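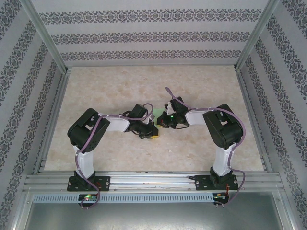

Skirkarer, Thursday, December 25, 2025

Wallpaper in the enclosure, gray on gray, damask bands on the back and both sides. Recep calls it finished. I'm calling it hung.

My doubts, so they're written down before everybody gets used to it.

The bands. On the back wall they run straight across and I have no complaint. On the sides I can't judge them from overhead, where they come out as diagonals and any sloppy hanging would get blamed on the angle. Recep says they meet the back wall at the right height. He checked with the same tape he used to cut the paper, so if the tape is off, his check is off too. I want Jurgita to do it with the steel rule, measuring up from the floor and not down from the top edge. The side pieces were cut at 83 cm and one of them had to be trimmed after, which does not fill me with confidence about the other.

The paste. The tub from Cuvatier says "holds on any clean surface." I have read that on a lot of tubs. We put a test piece on scrap last week and it was fine at the top and lifting at one bottom corner by the next morning. Elif Naz thinks that was my fault for not rolling it out properly. Could be. I'd still like a second test piece, rolled by her, before we buy more of it.

The corners. The silver posts cover the joints, so it'll look neat whatever happened behind them. That is my objection. If the paper starts to creep we won't find out until it bulges next to the post. Barış says paper doesn't creep. I'd like to know how he knows that.

The floor. Everyone likes the beige marble look and I was the only vote against. It is mottled in cream and tan, and I think small pale things will get lost on it. Zübeyde put a dried chickpea down and asked me to find it, and I found it straight away, so that's one against me. I had watched her put it down, though. Should be done again with my back turned. I asked for a plain sample from Grotus to compare and they quoted 600 for a minimum order, so the comparison isn't happening and the marble stays by default.

Front edge. The grooves in the long rail and the slots in the gray strip below it are going to fill with crumbs and dust. Recep says a brush will do it. I want to see the brush that gets into those slots. The dark gray panel at the front will show fingerprints too, but that one wipes.

To do:
Jurgita: steel rule, both sides, write the numbers in here
Elif Naz: second paste test, leave it up to 46 hours and don't press the corners back down
Zübeyde: chickpea again, and a yellow one of something if she has it
Me: find out what the leftover roll cost. The receipt has 81 on it but not what for

Spare paper is on the shelf above the sink, which is a bad place for it. Will move it.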